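Search our shop
Search
Go

Plolton Paper Cups, 7 oz, single wall, sleeve of 70

OK, so I've been selling cups and plates out of our little party hire shop for a good while now, and I get asked about paper cups more than any other thing on the shelves. More than balloons! Everybody assumes a cup is a cup, and then they buy the cheapest sleeve at the supermarket and by morning tea there's cordial seeping through the bottom seam and onto the good tablecloth. I've been that person. My sister's engagement do, the white linen one, I still hear about it.

The Ploltons are what I switched us over to last February and I haven't gone back. They're a plain cup with no print on them, and I like them that way because you can write on the side. Get a decent marker (not a gel pen, it skids off the coating) and everyone's name stays put for the afternoon. I do the kids' names first, then the adults who wander off and leave half a cup of lemonade on every flat surface.

They nest nicely too. If you've ever had a sleeve of cups jam together so you're pulling off four at a time with a queue of ten-year-olds behind you, you'll know why I care about this. My trick is to give the sleeve a gentle roll between your palms before you open it, then take them out rim first.

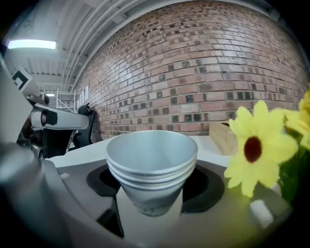

Three paper cups, one inside the other.

The rim is the part I fuss over. A tightly rolled rim keeps its shape when a little one squeezes, and it gives a lid something to grab. The matching Plolton lids are sold separately and I'll be straight with you, they're fine for cold drinks and a bit ordinary for hot ones. If you're doing coffee for a crowd, have a look at the Bromau double wall instead. It costs more and takes up a lot more room in the cupboard, but you won't be doubling up cups to save your fingers, and then the price evens out anyway.

What I use the 7 oz for:
Water and cordial at kids' parties
Wine tasting nights (it's a generous pour, go easy)
Popcorn and lollies, one scoop each
Seedlings! Poke a hole in the bottom with a skewer
Sausage sizzle sauce, when the squeezy bottle has gone missing again

What I don't use them for is anything boiling. Tea straight off the urn is too hot to hold in a single wall cup, and I'd never hand one to a child. Let it sit, or get the Bromaus. I'd also skip them for hot soup. Guoqing Tan, who does the lunches at the tennis club, tried pumpkin in them once and has since moved to the Nirnudov bowls, and she's very happy with those. We keep the small and the large on the same shelf as the cups.

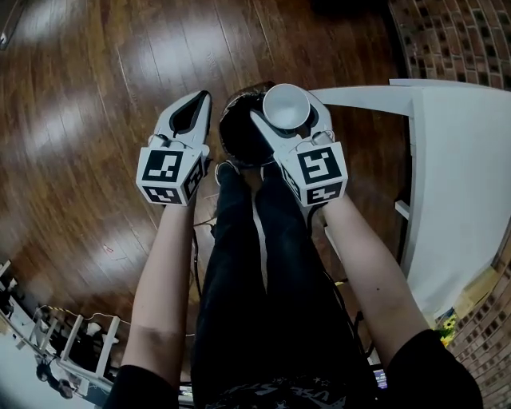

Now, quantities, because this is the other thing I'm asked every single week. People always under-order. On a warm day a guest will go through two or three cups, put one down, forget it, and grab a fresh one. For a four-hour party I'd buy one sleeve for every 25 people or so and keep a spare in the car. Unopened sleeves can come back to us for a full refund as long as the plastic is intact, so there's no harm in over-doing it. The most we've ever sent out in one go was 843 cups for Babatunde Balogun's surf club presentation (he rang back to say he'd nearly run out, would you believe).

Storage is simple. Somewhere dry, on their side or standing up, and well away from the laundry. Paper soaks up smells, and I once served a whole christening lemonade that had a hint of eucalyptus wool wash. Once a sleeve is open, fold the plastic over and peg it. An ordinary clothes peg is perfect.

As for the bin, check with your own council. Coated paper cups are treated differently from one place to the next, and ours wants them in general rubbish. If you'd like something washable, we hire out the Lü tumblers by the crate, and you can bring them back dirty for a small extra fee. Worth every cent after a long party, I reckon.

Sold by the sleeve (70 cups) or by the carton of 10 sleeves. Pick up from the shop, or add delivery at the checkout if you're local. Cartons need a day's notice, so give us a ring before you drive over. And if you want to feel one before you buy, come in and ask, I keep a few loose behind the counter.

Contact us | Copyright, all rights reserved | Back to top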